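Search the manual
Enter keyword or part number

Home > Support > Kubo two-arm unit > Set-up guide > Section 14

14. Counter work: bowls and plates

This section covers picking up light kitchenware with the Kubo two-arm unit fitted with standard Numix grippers. Complete the arm calibration in Section 12 first. The Misis control software must be running and both arms must show READY.

14.1 Positioning the unit

1. Place the unit facing the long side of the counter and lock the base.
2. Send both arms to the COUNTER START position. The fingers should open fully.
3. Check that each gripper cable hangs in a free loop along the outside of its arm. Re-clip any cable that pulls tight when the elbow bends.

CAUTION: Keep hands away from the counter edge while either arm is powered.

14.2 Lifting a bowl

4. Select BOWL, RIGHT ARM.
5. Set the object weight limit to 500 g.
6. Press RUN. Press HOLD once the bowl is in the fingers.
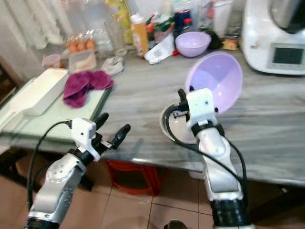 Fig. 14-1. Right gripper holding a lavender plastic bowl on its side; left gripper open.

7. Inspect the grip from the side. If the rim is bending, press RELEASE and reduce the finger force by one step.
8. Press RUN again to set the bowl down.

NOTE: Glasses, jars and egg cartons may stay at the back of the counter. Mark them as KEEP CLEAR in Misis before the first run.

14.3 Working with a shallow plate

Shallow plates need a lower approach than bowls. The default approach height is 18 mm above the counter surface.

9. Select PLATE, RIGHT ARM.
10. Run the approach at SLOW speed.

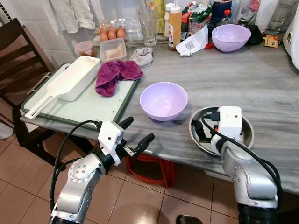 11. If the fingers touch the counter, press STOP and raise the approach height to 19 mm. Do not adjust the height while the arm is moving.
12. Polished metal can upset the depth reading. If error K-14 appears, dim any direct light over the counter and repeat step 9.
13. Save the settings under a new profile name. The profile DEFAULT cannot be overwritten.

CAUTION: Do not use the standard fingers on knives or hot cookware. Order the Skirkix finger set for heated items.

Revised 18 September 2023

Filed under: Set-up, Grippers, Kitchen tasks

Previous section | Contents | Next section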